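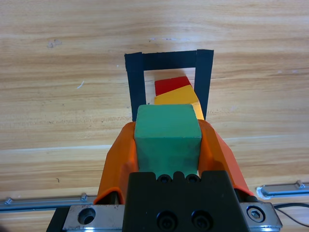

Red and yellow blocks inside a black tape outline on a wood tabletop.

Pramel 300 Water-Based Enamel for Wood
Manufacturer: Bretex
Item no. 705
Colors: signal red, golden yellow, leaf green, white, black
Finish: gloss or satin

Product overview
Pramel 300 is a one-part acrylic enamel for indoor wooden articles that are handled often: blocks, game pieces, drawer knobs, coat pegs, shelf edges and small furniture. It is applied by brush, foam roller or dip. The dried film resists hand oils, mild soap and light knocks. It is not intended for floors, outdoor use or surfaces in constant contact with water.

Both finishes use the same binder and may be applied over each other. Satin shows fine grain more readily on open-pored woods. For a closed, even surface, use Plemer sanding primer under either finish.

Surface preparation
Wood must be clean, dry and free of wax. Sand with 180 grit along the grain, then ease all edges with 240 grit. A sharp corner holds very little paint and will be the first place to wear through. Remove dust with a damp cloth and allow the surface to dry fully.

Pine and other resinous woods: seal knots before priming. Oak: test for tannin bleed on a scrap piece, especially under white.

Previously painted wood: dull the old coat with 240 grit. Do not apply over oil or wax finishes.

Application
Stir well. Do not shake. Thin with clean water only, up to 5 percent by volume for brushing and 10 percent for dipping. Apply two thin coats. Red and yellow have lower hiding power than the other colors and may need a third coat over bare or dark wood. A white primer reduces this.

For small parts, coat the top and sides first, let dry on points or a wire rack, then turn and coat the base. Parts set down on paper before the film is hard will pick up fibers.
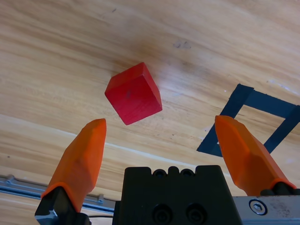 Red cube with rounded edges and a small dark mark on one face.

Touch-up and repair
Clean small marks with a soft cloth and diluted dish soap. If the mark remains, rub lightly with 400 grit, wipe clean and apply a thin coat with a fine brush. On gloss, recoat the whole face to avoid a visible patch edge. Do not use acetone or alcohol, as both soften the film.

Drying at 70°F and 50 percent humidity
Touch dry: 45 minutes
Recoat: 4 hours
Light handling: 24 hours
Full cure: 14 days

Painted parts should not be stacked or boxed before full cure. Gloss surfaces in particular may stick to each other under load. If parts must be stored sooner, separate them with silicone paper.

Packaging
Can, 300 ml: item 705-A
Can, 1 liter: item 705-B
Pail, 5 liters: item 705-C (red, white and black only)

Related products
Plemer sanding primer, white, 1 liter: item 414
Engström flat brush, synthetic, 1 inch: item 95

Storage
Keep tightly closed between 41°F and 86°F. Protect from frost. Paint that has frozen cannot be recovered. Shelf life in the unopened can is 24 months.

Technical questions: Khrystyna Marchuk, coatings desk
Trade orders: Ross Shearer
Data sheet revised 12/31/24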